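3. Household tables and the wear problem

3.1 Why tables

Most of the work on finish wear in wood furniture has been done on floors. Floors are easy. Traffic is heavy, it follows known paths, and there is money in it. Tables get less attention, and when they do it is mostly in test rigs with a weighted pad going back and forth on a flat sample. Useful for ranking one varnish against another. Less useful for saying what a kitchen table will look like after a family has eaten at it for years.

The gap matters because people refinish tables too early or too late. Too early and good finish is stripped off for nothing. Too late and the wood under it has gone gray and taken on water, and then sanding has to go deep. Owners we spoke to in the Skarby survey had no rule for when to act. They went by feel, or by what a visitor said, or they did it when they moved house.

We wanted something simple an owner could use. A look, a touch, a drop of water. No lab.

3.2 Sample

Tables came from two sources. The first was Skarby, where owners answered a notice at the town library and let us come to the house. The second was the Morrison resale store, which takes in used furniture and was willing to set pieces aside before cleaning. That last point was important -- store staff normally wipe everything down with an oil soap on arrival, and oil soap hides dull patches for weeks.

We kept 24 tables. All solid wood tops, no veneer as far as we could tell from the underside and the end grain. Oak was the most common, then maple, then a mix of things including one top that we never did identify. Finish type was taken from the owner where the owner knew, and tested with a dab of alcohol on the underside where they did not. Alcohol softens shellac fast, does little to cured varnish. It is an old trick and good enough here.

Tables with a glass cover or a full-time tablecloth were left out. Tables used outdoors were left out too. We did not leave out tables that had been waxed over, which in hindsight was a mistake, see 3.6.

3.3 Grain and what it hides

Grain is the first trouble for any method that depends on looking. On a plain, pale top a dull patch shows up well in side light. On a top with strong swirling lines it does not. The eye follows the line and skips the patch. Light oak was the worst for this, since the tan and honey-brown bands in it are close to the color a worn finish turns as it thins. Two of us would look at the same top and mark the worn area in different places, and the marks got further apart as the grain got busier.

Rounded edges make it worse. On a square edge the wear runs in a thin stripe right along the corner and is easy to find. On a rounded edge it spreads out over the curve and fades off in both directions, so there is no line to point at. Figure 2 gives the grain type we mean, on a top with a rounded edge.

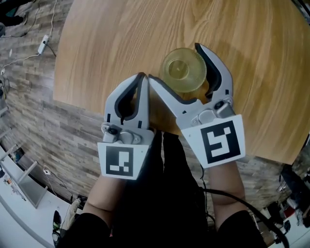

Figure 2. Light oak-colored tabletop with swirling grain and a rounded edge, with a two-finger gripper reaching over it.

We tried three ways around the problem. Side light from a desk lamp held low, with the room dark. Paper rubbing, meaning soft pencil over thin paper, as one would do with a coin. And the water drop. The lamp helped on satin and gloss finishes, not on oil. Rubbing picked up dents and raised grain very well but said nothing on finish as such. The drop was the only one that gave the same answer to different people.

3.4 The drop test

Procedure is short. Wipe the top with a dry cloth. Set down a drop of tap water from a dropper, at the front edge where people sit, then at the center, then at a corner away from the chairs. Wait 11 minutes. Blot, do not wipe. Look for a dark spot.

A sound finish leaves no spot or a faint ring that goes by itself. A thin finish leaves a spot that goes within the hour. A failed finish leaves a spot that is still there when you come back after lunch, and the grain inside it feels rough to the fingertip. We call these grades A, B and C in the rest of the paper.

The wait time was picked by trial. Shorter and the B tops looked like A tops. Longer and the drop dried at the rim on warm days, leaving a mineral ring that readers took for damage. Hard water makes that worse. Anyone repeating this in a hard water area should use bottled.

The corner drop is there as a control. If the corner is also grade C then the whole finish is gone, or was never much to begin with, and the wear pattern tells you nothing.

3.5 Results by place on the table

Front edge was worst, as expected. The strip where forearms rest, a hand's width in from the edge, failed before anything else on nearly every table that had failed at all. Skin oil and sweat do this, along with cuffs and watch straps. Plates do surprisingly little. The ring where a plate sits was often in better shape than the wood right in front of it.

Centers held up well. The exceptions were tables with a plant kept on them, and there the damage was a neat dark circle, deep, which no one would need a drop test to find.

Corners were mixed. Tables pushed against a wall had one pair of corners like new and one pair badly knocked about. Knocks break the film and water gets in under it, so the grade there can be C with a perfectly good A an inch away. For this reason we do not suggest averaging the drops. Read the worst one, and write down where it was.

Oil finishes went from A to B quickly and then stayed at B for a long time. Varnish stayed at A and then went to C with hardly any B in between. Owners of varnished tables tended to be caught out by this. One said the top was fine at Christmas and sticky in January, and while we doubt it was quite that sudden the general shape is right.

Cleaning habits showed up clearly too. Tops wiped with a wet sponge and left to dry in the air were graded worse than tops wiped and then dried with a cloth. Spray cleaners were harder to judge, as owners changed brands and did not remember what they had used before. The Larkura hardwax finish, found on a few of the maple tops, stood up to sponging better than we thought it would, but the tables were also newer -- so no claim is made here.

3.6 Problems with the method

Wax. A top with failed varnish and a coat of paste wax will pass the drop test and look like an A. We only caught on to this when an owner mentioned, on our way out, that she waxed every spring. Going back through the notes there may be others. A wipe with mineral spirits before the test would fix it, but not every owner wants mineral spirits on the table and we did not push.

Readers. The grades were given by the people who set down the drops, who could see the table and had in most cases already made up there mind. A blind reading from close-up photos was tried on a subset. Geum-ok Han read these without knowing the house or the finish, and agreed on A and C but split the Bs almost evenly either way. So B is a soft grade. We keep it because owners find it useful to hear "not yet, but soon".

Heat. Not tested at all. White marks from hot dishes are a different kind of damage, moisture trapped in the film as opposed to film that is gone, and a top can have plenty of them and still grade A.

Use. We asked owners how many meals a week were eaten at the table. Answers were guesses, and the homework, sewing, card games and bill paying that also go on there were not counted. The one table with a proper record belonged to the Clarkuvum reading room, which logs its bookings, and that showed some 700 sittings since the last refinish. It graded C at the front edge and A everywhere else. A single case, but it fits the rest.

3.7 What to tell owners

Test the front edge twice a year. If it is A leave it alone, whatever the color looks like. If B on an oil finish, add a thin coat over the edge strip and feather it in, no sanding beyond a light scuff. If B on varnish, scuff and recoat the whole top soon, as the step to C is short. If C, strip at least the full width of the board involved, because spot repairs on grade C varnish showed a hard line in every case we looked at. Busy grain will hide some of that line from above but not in low light from a window.

Dry the table after wiping it. This costs nothing and the owners who did it had the better tops. Section 4 takes up the cost of recoating against stripping, using prices from the Morrison store's own repair bench and the owners' own recepits where they had kept them.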